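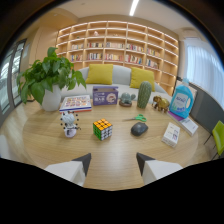

ok so I have now been learning to bake bread since May and I have some thoughts. putting them all in one place so my family group chat can have a rest

first thing. I started because the bakery in Flimville stopped doing the seeded loaf. that loaf was half my personality. I asked if it was coming back and the lady at the counter made a face like I'd asked about a dead relative

so I bought a big bag of Bratel bread flour and figured how hard can it be, people did this in caves

loaf one: a brick. loaf two: also a brick, but wider. I ate both of them with a lot of butter and would do it again

everybody online says to feed your starter at the same time every day. I feed mine when I remember it, which is mostly at 11 at night in my socks. it's fine! it smells like green apples and nail polish and it doubles in size. I don't think it owns a watch

please get a scale though. I went so long using cups, and my dough was soup one week and Play-Doh the next. 65 percent water is where I finally stopped crying. I know the cool loaves are all at 80 something. let them be cool

also get a thermometer. the inside of my bread comes out of the oven at roughly 203 now and it's not gummy anymore. I spent weeks knocking on the bottom of loaves listening for "hollow" and they all sounded like a loaf being knocked on

someone asked about the pot. it's a Helletti, the oval one, secondhand, the lid has a chip in it. works great. it weighs as much as a toddler and I've burned the same spot on my wrist 2 times, so now I wear the long oven gloves like I'm going to the opera

things I tried that I'm not doing again: ice cubes in the pan (steam in my face, puddle on the floor), rice flour on everything (still finding it), waking up at 5 to shape dough. I am not a 5 am person. the dough can stay in the fridge until I'm a human being

oh and the fridge thing is the best part! mix it Sunday evening, fold it a few times while the TV's on, leave it overnight, 16 hours if I'm slow, and bake when I get to it. it tastes better too, kind of sour, kind of like that old loaf if you squint

I did try to copy the seed mix. sunflower, flax, sesame, and something else I can't figure out. I thought it was caraway and it is NOT caraway. my whole kitchen smelled like a deli. fennel next, maybe. if you ever ate the seeded one and you have a theory my replies are open

I can't score a pattern to save my life either. I try to do a leaf and it opens up like a baked potato. one long slash down the side and that's what you get

current bread ranking in this house: seeded, plain white, the one with olives, then the rye I made from the back of the Skjelbred bag, which was so dense I sliced it with the big knife and both hands. my sister loved it. she took the rest home in a towel

anyway there's one in the fridge right now and I have to go dig out the good bread knife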